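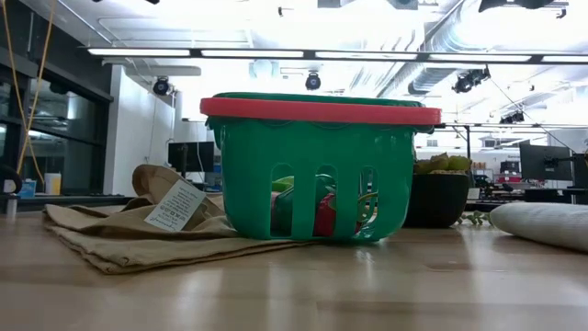
Green basket, toy veggies, tan bag. My whole afternoon.

Teleop day at Bruvport! I drive the arm by remote, it records what I do, and we go again. Goal for this batch is 200 demos of toy food going from basket to bag.

The bag is the hard part. It flops differently every time, so I keep hesitating at the opening, and Arash says the policy will learn my hesitating too. Rude but fair

Threw out 11 takes so far, all me. Gunhild takes over at 4 and she's way smoother (ugh)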